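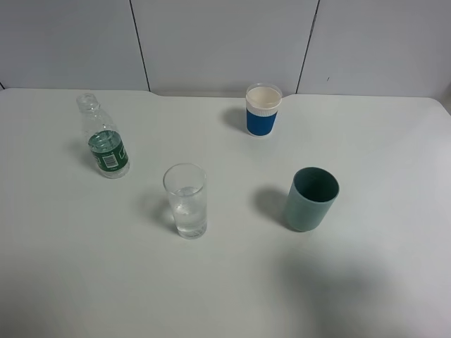 ## Open day at Plarkemo, and a lot of tap water

So I finally got myself to the Plarkemo open day on 28th December, which is a funny time of year to open your doors, but the car park was packed and the mood was lovely. It's the old dairy depot out past Notgate (bus 52 stops right outside, and yes, I still managed to get off one stop early). Entry was $5 and that got you a sticker and a biscuit.

I'd gone mostly for the drinkware room and I'm so glad I did! Plain white table, pale panelled wall, and a real mix of things to drink from: a clear glass tumbler with a lovely thick base, a muted green plastic cup, a cup with a bright blue band, and a plastic water bottle with a dark green label. The glass was my favourite. I'm a sucker for a heavy bottom on a tumbler, and it was sitting there half full of water looking very handsome.

Serpil Bilgin ran the talk, which went for 15 minutes and could easily have gone for an hour. She wanted us to think about what we reach for at home when we're thirsty, and why. My group got quite heated about it. Remzi Demirtaş said he'd drunk out of the same plastic cup since uni and wasn't about to change, and a woman behind me swore water tastes better from glass (I agree with her, though I couldn't tell you if it's all in my head). 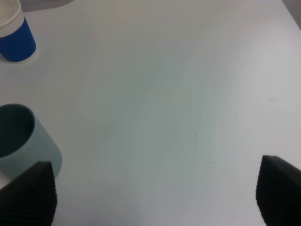 *The blue cup and the green one, with plenty of white table to spare.*

I liked how pared back it all was. Most open days I've been to cram every surface with brochures and pens, and you end up looking at nothing. With so much white around them, the colours really stood out, that royal blue especially. I came home wanting to clear off my own kitchen bench, and I got as far as the toaster.

Afterwards I had a sandwich in the Dursun room upstairs (egg, a bit dry) and a good natter with Halima Mfinanga, who'd driven in from Fena with her two kids. The kids had collected 27 stickers between them, mostly other people's.

If you're going to the next one in July, get there early for a park and bring a jumper, as the hallway's freezing. The biscuits were ginger.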